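Home | Diary | Bench Notes | Parts Drawer | Say Hello

July, a little after 11 at night

Feet up, tea going, laptop balanced on a cushion. I promised myself I'd write these up the same night instead of three days later when all I remember is being annoyed, so let's go.

We finally got both pairs of hand-held grippers on the same table! The Zutbergs came back from having their cables redone and the Rurnells have been sitting in their foam since the spring, and Bienvenido cleared the whole afternoon and evening so we could just run one set after the other with the same tray and the same snacks and (mostly) the same people. I've been asking for this for ages. Everybody on the team has an opinion about which set is better and every one of those opinions comes from using them in different months on different jobs.

So the plan was simple. One tray, one bag of something, you pick the bag up with both grippers, put it in the tray, take it out again, lay it flat. Do that over and over until your wrists complain. Then swap grippers and go again. Lovely wrote the order up on the whiteboard and drew a small skull next to the last block, which was the one with my name on it.

I went first with the Rurnells because I lost the coin toss. They're light, I'll give them that. You put them on and for ten minutes you think, oh this is lovely, why would I ever want anything else. The trigger is soft and the jaws follow your finger nicely. Then you try to pick up something flat and slippery and the fun stops. The fingertips are hard and a bit rounded at the end, so on a bag lying on the table they skate along the top and you end up pushing it around like you're playing air hockey. I got the hang of it after a while (you come in very low and pinch the crimped end) but that's me adapting to the tool, and then all our recordings are of a person doing this odd little scoop that no normal human would do. Darragh says that's fine, a robot isn't a normal human either. We had that argument last summer too. Neither of us has moved an inch.

Darragh went second and was much better at it than me, which I'm blaming on his enormous hands. He got into a rhythm where the left hand pinned the bag and the right hand did the lifting, and he hardly dropped anything. We lost tracking on him a few times though, always when he turned his left wrist over. Moataz was watching the numbers on the monitor and shouting "gone!" every time the marker disappeared, which was helpful for the first two and then Darragh asked him to please just write it down.

Dinner was noodles from the place on the corner. Felicja turned up with a bag of peaches and stayed to watch, and she asked the best question of the day, which was why we always start with the tray on the left. I didn't have an answer. It's on the left because it was on the left the first time! So we put two blocks on the list for another day with it on the right, and I bet that's going to shake things up, because everyone who's right-handed has been quietly doing all the careful work with one hand.

After dinner, Zutbergs. They're chunkier and you notice it straight away, mostly in the forearm. Lovely had a go and handed them back after a quarter of an hour saying her wrist was "talking to her." I'm more used to them, I did most of the kitchen recordings in them over the winter, so I'm not a fair judge. But the pads! The pads are so much better. They're a rubbery stuff with some give in it and they just hold on to foil. I hardly had to think about it. I'd close on a corner and the corner came with me.

What I don't love is the trigger. It's got a dead spot in the first bit of travel where you squeeze and nothing happens, and then everything happens. For a mug or a block that doesn't matter. For a bag of chips you either want barely any squeeze or a firm one, and the Zutberg wants to give you only the firm one. I heard a good few chips go. Bienvenido has a theory that it's the spring and he'd like to open one up. Moataz has a theory that Bienvenido should leave it alone until we've finished, and I'm with Moataz on this.

Then there was the Quiambao business. That's the controller box we're testing alongside everything else, the one that takes the signal from both hands and is meant to line them up in time so left and right agree about when things happened. With the Rurnells it was perfect all day. With the Zutbergs the right hand kept drifting behind the left, not by a lot, but by the end of a long block you could see it in the plot, the two lines sliding apart like a zipper. We tried a different port. We tried swapping left and right, and the drift followed the port and not the gripper, so that pointed at the box. Then we turned it off and on and it behaved for the rest of the evening, and I hate that, I'd much rather a thing stayed broken until I could find out why. Moataz set it to log everything overnight with both hands just sitting still. If it drifts again we'll at least have the whole night to look at.

We did get 13 blocks done altogether, which is two more than Lovely had on the board, so the skull got a little party hat. Each one is supposed to be 300 seconds of steady work, and I have to say five minutes is a very long time to move one bag in and out of a tray. Your mind goes places. I planned an entire vacation during one of mine.

The bags turned out to be a bigger deal than I expected, by the way. We'd picked them as a kind of medium-hard thing, somewhere between the wooden blocks and the dish towel, and I think they're harder than the towel. A towel doesn't care where you grab it. A bag has air in it and the air moves, so you pinch one end and the other end puffs up and slides off somewhere.

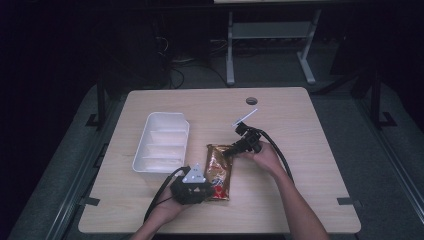 And the shine is its own headache. The overhead camera mostly copes, but every so often the bag catches the light wrong and the depth goes to mush in one patch, and if your hand happens to be over that patch the whole estimate gets nervous. Bienvenido wants to try turning one of the lights down a notch. I'd sooner move the lights than dim them, but it's his ceiling and he's the one who has to go up the ladder.

Cables. I have to say something about cables or this wouldn't be my diary. Both sets are wired, and I know why, and I still spend half my life flicking a cable out of the way with my elbow. The Zutberg one is stiffer, and it has a memory, so if it spent the week coiled in a drawer then it wants to be a coil. The Rurnell one is floppy and drags, and I had it slide across the tabletop and nudge the bag just as I was going for it. Darragh wants an overhead hook with a bit of elastic. There was a thing like that at the Bovarstead place when we visited, a sort of boom, and I remember being jealous of it. I said I'd look into what's in the parts drawer before anybody buys anything.

If you made me choose tonight I'd take the Zutberg pads, stick them on the Rurnell body, and keep the Rurnell trigger. Lovely said the same thing without hearing me say it, so we may try it for real. The pads are held on with two screws and a prayer, and Moataz thinks he can print a little adapter. I don't know what it does to the jaw opening, probably eats a few millimeters on each side, and that could be trouble for the mugs. We'd have to redo the calibration too. Ugh. But I'd love to try!

Oh, and I need to write down before I forget: the second Rurnell block of Darragh's was saved under my name. I noticed while I was packing up. I haven't renamed it because I was too tired to trust myself with the rename script. First thing tomorrow, before coffee if I can stand it.

My right forearm has a pulse of its own. Peach, then bed.

Comments

kestrel_bench: We had the exact same dead spot on our Zutbergs! A thin washer behind the spring helped, but it made the trigger heavier and two people complained. Would try it on one hand first.

Oona: Please report back on the tray on the right. I'm left-handed and every setup I've ever used feels like it was built in a mirror.

M. from downstairs: did the box drift overnight or not??

Author reply to M.: It did! Only a tiny bit, and on the same port. Writing that up next.

tapemeasure: Try freezing the shape of the bag by letting a little air out with a pin and taping over it. Less puff, and it stays where you put it.

Recent entries

The Quiambao box, part one
Dish towels are easier than they look
A day out at Bovarstead
What's in the parts drawer (a partial list)
Wrist braces, a grudging review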